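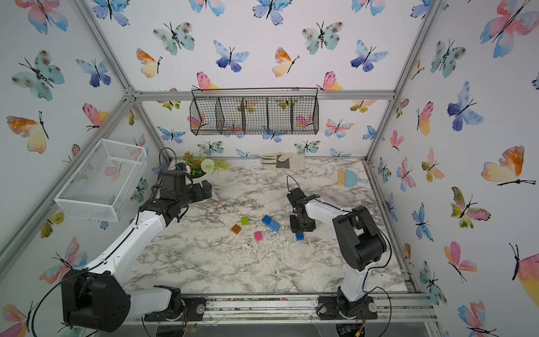
Line 4: Second Enclosure

The request form allowed six lines per item. The planner at Faltosia had used five of them on the arms, and had one left for everything else.

She knew the arms. Two of them, white links, black joints, each on a base bolted to the front rail of the enclosure. Drorine had sent a quote for a matching pair, with cable ties listed separately. She had asked for the ties to be folded into the unit price. Drorine had answered that the ties were a consumable and that consumables were billed at delivery.

The cell ran on toy bricks. Lime green, magenta, a translucent orange, two blues. The test was simple on paper: pick, carry, place, log. Purchasing had no category for toys, so the bricks had gone through as gauge blocks, nonprecision, and had been approved the same afternoon.

She took the form down to the floor to check the rest against what was there. This was the rule at the Tapia site. Nothing could be requested a second time until somebody had looked at the first.

Frame, aluminum extrusion, silver. Present. Tabletop, marble pattern. Present, with white flakes across it, thickest near the bricks and toward the back. She entered a brush and dustpan under maintenance, then saw that a set was already lying by the back wall, and struck the entry out. Gloves, one pair, also on the table. Baskets, wire: a white one on the left wall, a black one hanging from the upper rail at the back. The form asked whether storage was adequate. She wrote yes.

Wall covering, butterflies. The form asked for a part number. She left the box blank and moved down.

There was no field for flowers. There was a field called Other Fixtures, with a note that anything entered there had to carry a depreciation schedule. She looked at the white pompom and the orange berries for some time. The shortest schedule Faltosia allowed was 2 years. She entered nothing.

The technician on shift asked what the second cell was for.

"Capacity," she said.

"This one has capacity."

She showed him the plan. The Priltness contract called for up to 367 placements an hour from August on, and the sheet upstairs divided that by what one cell could do and came out above one. The sheet rounded up. It always rounded up, and the rounding had its own budget code.

"You could run this one at night," the technician said.

"Night is a labor line."

"They're arms."

"Somebody has to sweep."

He considered the tabletop and did not argue.

She went on to the electrical section. Green circuit board under the base, colored wires. The Drorine quote called this an interface, optional. She asked whether it was optional. The technician said that it depended on whether the arm was supposed to move. She changed optional to required and initialed the change, and the total at the bottom of the page went over the limit for her signature.

That meant a second signature, and a second signature meant a justification, in the one line she had left. She stood at the front rail with the form against her arm. The gripper on the right was over the small blue brick, pointing straight down.

She wrote: Existing cell in use - see attached.

Then she went upstairs to find out what could be attached. The supply cabinet was locked, and the key was signed out to the night shift, which had been removed from the budget in the spring. She put the form in the tray with the ties still listed separately and sent Drorine a note asking how long the quote would hold.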